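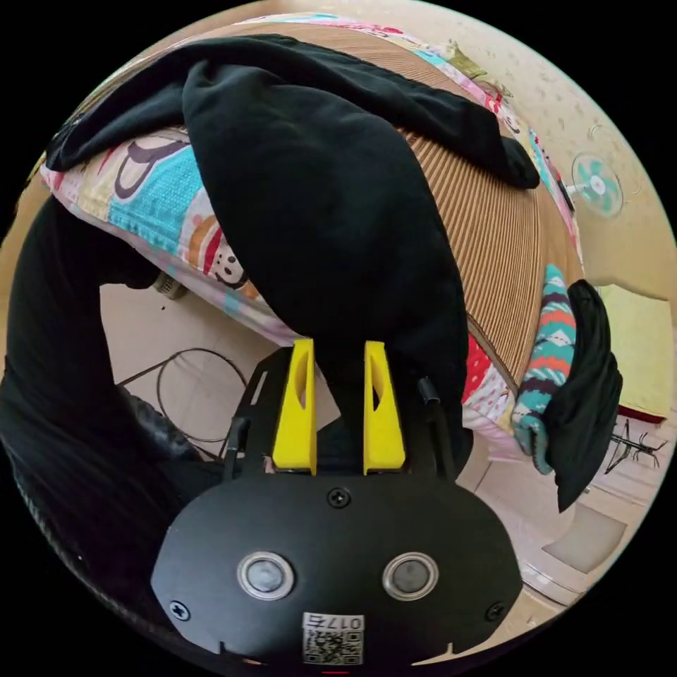

August, bench 2, started 8:15 a.m.

Carrying on with the match balls for the Camen league. Twelve came back from them after preseason with a complaint sheet that says, in full, "go soft." Some of them go soft. Others were never hard to begin with, going by the pump they sent along, whose gauge reads a confident 1.1 bar when connected to nothing.

Pumped all 12 to 800 mbar on our own gauge and left them on the rack for 40 hours. Temperature in the store held steady for once. Losses:

Balls 1, 2, 5, 6, 9, 10, 12: less than 20 mbar. Nothing wrong with these.
Balls 3 and 8: down to 710 and 695. Slow leak at the valve, bubbles in the dunk tank, very polite ones.
Balls 4 and 7: down to 540 and 515. Same place, faster.
Ball 11: flat. Has a stud hole in it. The complaint sheet doesn't mention a stud hole.

So four real valve failures, all from the later batch with the Katene valve. The earlier batch has the old Jerkum valve, which we dropped because it was ugly and stuck out a bit. It has not leaked yet. I am writing that down so the next purchasing meeting can ignore it in an orderly fashion.

Pulled the valve from ball 7. The slit in the rubber has a small tear at one end, on the bladder side. Looks like needle damage to me. If they're going in with a dry needle before every session, that would do it. The instruction card does say to wet the needle. The card is printed inside the bag, under the ball, in gray.

Afternoon, 1:30

Put ball 2 on the kick rig as a known good one, fresh Katene valve, 800 mbar, dry needle on purpose for the top-ups. Rig set to the medium boot. 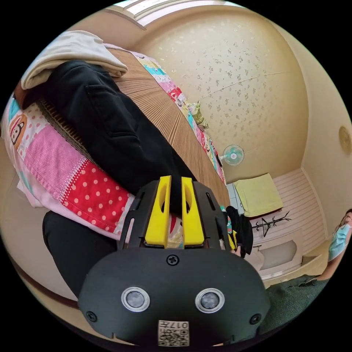 Stopped at 248 kicks when the counter jammed. The ball was fine. Pressure 785, shape good, one scuff on the panel next to the logo. The rig is now less fine than the ball, and the return spring needs looking at before anyone uses it on the heavy boot. I've hung the tag on it. Please don't take the tag off to see what happens.

Topped up ball 2 twelve more times with the dry needle, no kicking, only in and out. Bubbles on the eleventh. So the needle does the damage with no help from the boot, at least on this one valve. One ball proves very little and I'd like to see it on three more before I tell the league that its kit managers are stabbing their own equipment.

Also tried the Fumeck valve oil on ball 3. Leak slowed a lot, then came back after lunch. Smells like a bicycle shop. Will check again in the morning.

To do:
Repeat dry needle test on 5, 6 and 9
Same again with a wet needle, fresh valves, so there's something to compare with
Drop test from 2 m on everything that still holds air
Ask Katene which rubber they changed and when
Patch 11 for the kids' session, it's no use for matches
New pump for Camen, and hang on to theirs so it can't go home
Counter for the rig, second time this season

Dunk tank needs emptying. It was my turn last time too, see previous page.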